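Notes for week 11, Small Roads and Who Pays for Them. I'm skipping the history part – it's in the Hillon reader, page 122, and you can all read.

## Where the money goes

Last time we got stuck on why Koech spends more per mile than Faltodeo. My answer is timing. Koech waits until a road is bad, then rebuilds it. Faltodeo seals cracks early, and a bit of tar is cheap!
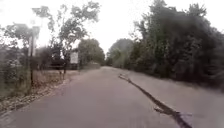 ## Counting users

Vosaneck has 337 miles of back roads and nearly 20 of them carry almost no cars. Do you drop those? I go back and forth on this one. A road with three houses on it still needs a fire truck once in a while, and traffic counts don't show that at all.

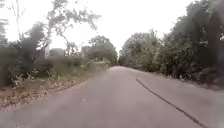
So for Saturday, pick one town and write me a page on which roads you'd stop paving (gravel counts as an answer). Bring the budget sheet too, we'll mark it up together.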